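Sorting bench news, 30th July

The two arms for the returns bench have a program now, and for the moment they live in a simulator on Tài Đinh's laptop. Kadton wants them picking small items before anyone orders hardware, so the rest of us go on sorting by hand and getting paid for it.

What changes for the bench crew is mostly the job title. Kiều Bùi and Maribel Inga, with 10 years of sorting between them, now spend 3 afternoons a week telling software what a cork is. Maribel reports that it's a good listener and a slow learner. Tài wants 300 practice runs in the bag before the next review – bring a book.

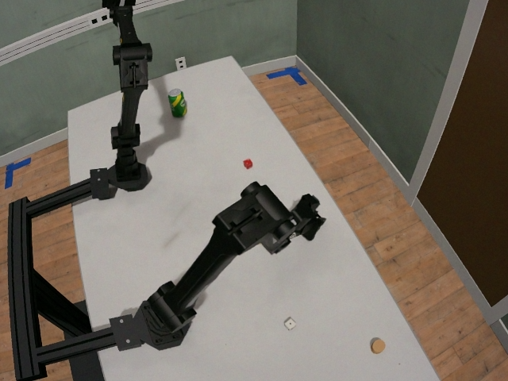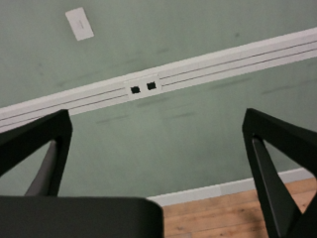 Simulator views: the bench with both arms (first), and a gripper's fingers with the wall outlet between them (second).

Management has said in writing that no hours will be cut through the trial. Hiếu Lã has the letter pinned over the kettle, where it will be read more often than the handbook. Anyone who would like to train on the simulator should give Hiếu their name. There's no extra pay for it yet, though Diệp Kiều has asked, twice, and will be asking again.

Returns that won't fit on the bench still go to the cage. The arms have no opinion on those.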